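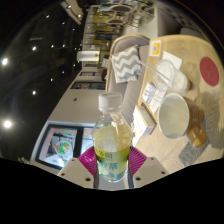

4. Hand-Held Demonstrations Outside the Lab

Figure 4. Wrist view from the Zekska hand tool during a grasp. A clear plastic bottle with a white screw cap is held between the two ribbed pads. The bottle stays upright in the view while the room lies on its side.

4.1 Setting and operators

The demonstrations in Section 3 were made at a bench in Brestetmont by people who had built the bench. They went well. A policy trained on them also went well, provided it was never asked to leave. To find out how much of that success belonged to the policy and how much to the bench, we gave the Zekska tool to 18 operators with no robotics background and asked each of them to complete 12 sessions in places where people already put things down on tables.

This gave 216 sessions, which we call the Haldane set. We kept 1188 demonstrations from it. Around 70 more were thrown out, mostly for a lost pose track, and a few for an operator who had paused mid-task to answer the phone with the other hand.

Operators had a short list of tasks (pick up a container, move it, hand it over, stand it up) and almost no instructions on how to do them. An earlier draft of the protocol ran to several pages and covered elbow height. It was read closely by its author, Narayanan Kartha, and was dropped after the pilot.

4.2 What the tool records

The Zekska tool is a pair of parallel pads on printed brackets, worked by a trigger, with a wide-angle camera looking out past the pads. It stores video, the opening between the pads, and a six-degree-of-freedom pose from visual-inertial tracking. There is no arm attached. The operator supplies the arm, along with a shoulder, a good sense of balance and a lifetime of experience with bottles, none of which is logged.

The same pads and camera are mounted on the Rondlow arm for playback, so that the view at test time matches the view at training time as closely as we can manage. In both cases the lens image is circular and is passed to the policy without cropping the background. We tried masking out everything beyond the pads. It made the bench results slightly better and the results everywhere else noticeably worse, and we have left the background in.

4.3 Clutter and tilt

Figure 4 is fairly typical of the Haldane set. The object of interest takes up the lower middle of the view. The rest is furniture, lights, an illuminated display of food, a mug and a domed plastic cup on the table, and a great many other things that the policy must learn to have no opinion about. Several of them are harder to ignore than they look. The cup is a perfectly good container made of clear plastic, and a policy told to pick up a clear plastic container could be forgiven for taking an interest.

The bottle is awkward in its own right. The label offers strong texture low on the body, but the shoulders are transparent and reflect whatever is nearby. Depth estimates on this part of a bottle were poor throughout the set – in some sessions the estimator placed the far wall in front of the cap. We stopped using depth as an input in May and have not missed it.

The tilt deserves a longer word. In the camera's view the gripper is always level, so when an operator rolls the wrist, the world rolls instead. The bench demonstrations contained little roll beyond a few degrees. Haldane operators rolled freely, often to a quarter turn, and seemed surprised when we asked about it. Asked why, one replied that it was how you pick up a bottle. We had no counterargument.

Our first fix was to rotate every image so that gravity pointed down. It was tidy, and it ruined the grasp. With the image leveled, the pads moved about the view from one demonstration to the next, and the policy lost the one thing that had been reliably in the same place. The final version leaves the image in the gripper's own orientation and adds the gravity direction as a separate input of three numbers. All later results use this form.

4.4 From hand to arm

A path that a person finds easy is sometimes one that the Rondlow arm cannot follow at all. Before training, we replay each pose track in simulation and mark the stretches that exceed joint or speed limits. Short stretches are slowed down. Long ones are cut, and the demonstration is kept only if both the approach and the grasp survive. The 1188 figure given above is the count after this step.

Slowing is less innocent than it sounds. Operators tend to close the pads while the hand is still moving, and a slowed hand with an unslowed trigger closes on air. We therefore stretch the pad signal on the same clock as the pose. The need for this was discovered on the physical arm, with an open carton, late in the afternoon.

For comparison we also gathered a smaller set by remote control, with a seated operator driving the Rondlow arm through a leader arm. These demonstrations are always feasible, by construction, and they are very clean. They are also slow and a little timid. Remote operators would approach an object, stop short, consider it, and go in at a crawl, and policies trained only on this data learned the stop as faithfully as the grasp. Mixing in the hand-held data removed most of the hesitation. It also brought in some of the hand-held operators' habits, including a small flourish after release that we can trace to a single person and have decided to leave alone.

Section 5 reports results for the bench policy, the remote-control policy and the mixed policy on objects that none of the three had seen in training.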